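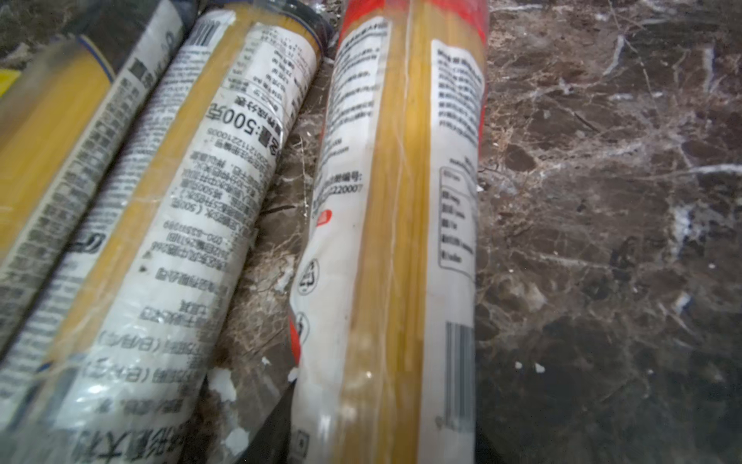 4.3 Thin Things Lying Next to Each Other

November
Plallik group, manipulation notes

Figure 4. Wrist view at the start of a grasp on the pasta set. Three tubes of spaghetti on the marble surface, with one gripper finger between the middle and right packages.

Of the seven object sets in the benchmark, we expected the pasta to be the easy one. A tube of spaghetti has a simple shape, does not roll very far, and can be described to a planner in one line. We put it first in the schedule to give everyone a pleasant morning. It took up most of the month.

The difficulty is in the gaps. When packages lie side by side, the only way to get a finger around one of them is to lower it into a narrow strip of table and hope that the strip is where the depth map says it is. Clear plastic makes the depth map optimistic. In Figure 4 the film throws glossy patches along the middle package, and part of the printed label washes out with it. Our baseline, Utov, treats such patches as holes and has been known to plan a grasp straight through the pasta. The wrist camera reports this with great clarity from very close up.

The marble does not help either. It is dark brown with pale veins running across it, and to an edge detector a pale vein is every bit as good as the side of a package. Early versions of the segmenter found several long, slim objects on the table that we were unable to pick up by any method. We considered changing the surface and decided against it, on the grounds that kitchens have counters and people who buy counters do not consult us.

Kiani, the method proposed in this paper, makes two changes. First, it gives up on depth inside any region that looks glossy and fills in the shape from the region's long edges, assuming a tube of constant width. Second, it uses the printed matter. Labels on these packages run along the tube, so lines of text and the long side of a nutrition table give a good estimate of the tube's direction even when the outline is partly out of view. The characters do not need to be read. The text on the left package in Figure 4 is too blurry to read in any case, and its direction can still be recovered.

We trained the label-direction head on 2,000 wrist images and tested on 989 grasp attempts, all started from poses like the one shown, with the finger already low and close to its target. Starting there is harsh on the planner, which sees little of the far ends of the packages and has no room for a change of heart. It is also where most of the failures in our earlier study came from.

Kiani improved on Utov in every arrangement we tried, and by the widest margin when packages lay at different angles, as the middle and right ones do in the figure. With all tubes parallel the two methods were closer, and a patient reader could argue that the baseline would catch up with a better depth sensor. We have had that argument in the lab and do not wish to host it again in print.

The remaining failures fall into two groups. In the larger one, the finger comes down on the edge of a neighboring package and pushes it along the table, after which the target has moved and the plan describes a situation that no longer exists. Stoten, our re-planning module, recovers from this if the shift is small. In the other, the estimate locks onto a barcode printed at an angle to the tube and rotates the grasp to match. There were nine of these. We now ignore barcodes altogether, and the results in Section 5 were obtained with that rule in place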